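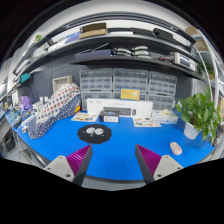 Blue bench, pink mouse, soot sprite.

23 Jan 2024

So I finally did the thing I kept saying I'd do back in November and moved all my everyday searching off the big engine and onto Grollent, which is a small one with its own crawler and no ads (for now, anyway). I gave it 2 weeks before writing anything, and wow, do I have opinions!

First, the good stuff. I looked up how to descale my old kettle and got an actual page by an actual person, with no store listings on top. I'd forgotten what that feels like. I also ran a search for my own blog, and it has 367 of my posts indexed, including some from the years when I wrote about nothing but bread.

The bad part is local stuff. I typed in "Cirer opening hours" hoping for the bakery near me and got a page of surnames. And anything newer than a couple of days just isn't there yet, so for news I still cheat and go elsewhere. 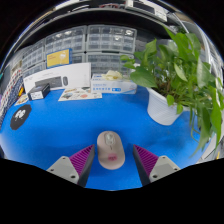
Gedo left a comment on my last post saying that small engines always look great on hobby topics and fall apart once you need a government form, and that I should try looking up a tax form before I get too excited. Fair point, so I tried it. The form came up fourth, under three blog posts complaining about the form.

I'm sticking with it through spring. The free plan stops at 1,000 searches a month and I haven't hit that yet, though I came closer than I'd like to admit.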